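Print this page | E-mail this page

Ticket 914 – Serving boards, handles loose in slots
Opened by: Taras Harasym
Product line: Stumari
Status: Open

Customer reports that the black metal handles on two wooden boards rattle when the boards are carried. Bought through the Clikham store. No damage to the wood reported.

Asked the customer to stand the boards up and push each handle sideways by hand. The handle on the first board shifts in its slot, the second one less so. Told the customer not to bend the metal back with pliers – the slot edge chips easily.
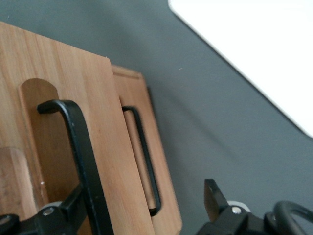
Next step was to check the fixing screws on the underside. Customer tightened them a quarter turn each. First board is now quiet. Second still clicks when lifted from one end.

Sending a pack of 5 felt washers, part 489. Fit one under each screw head, tighten by hand and leave the board flat for 60 minutes before using it.

28 Feb 2022 – Washers shipped. Waiting to hear back on the second board. If it still clicks, replace the handle.

Contact Josemance Support | © Josemance | Back to top

Recent tickets
Flanagan tray – lid does not sit flat
Stumari board – oil stains after washing
Clikham orders – missing screw pack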